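Hamdia Abera joined the Trumirbridge canteen service in February as its adviser on meals, and her first concern was the table itself. "People eat what is set out plainly," she said. "A white surface and a light-coloured plate allow the food to be noticed."

The service provides 400 lunches a day. Ms Abera asked that fruit be served whole wherever possible.
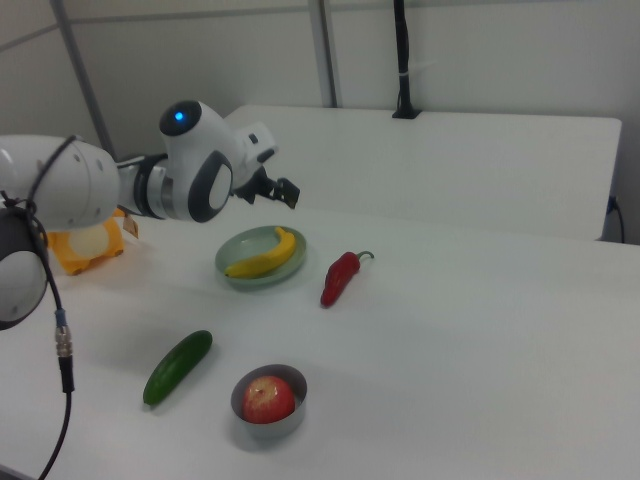

"A banana needs no preparation, and it should have a plate of its own," she said. She was less certain about labels, which the Istora office had requested for every dish. "A small tag is sufficient. Guests do not wish to read a notice before they eat."

The revised arrangement will be reviewed after 2 months. Ms Abera expects few changes, apart from the height of the tables.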